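Sorting the brick tub

I finally had a go at the toy bricks this afternoon, all 400 of them (give or take whatever has gone under the sofa). The plan was to split everything by colour - yellow in the old Lulleo biscuit tin, orange in the blue bin - and be finished by teatime.

Orange got the blue bin because it shows up so nicely against it, and I couldn't bring myself to pull apart the bits already built. I'm very fond of the tall stack with the little white cylinder poking out of its side!

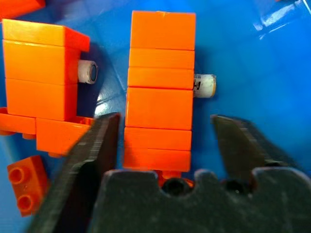 Next up: the greys

Almost 100 of those, and most are tiny. I'm going to need another tin.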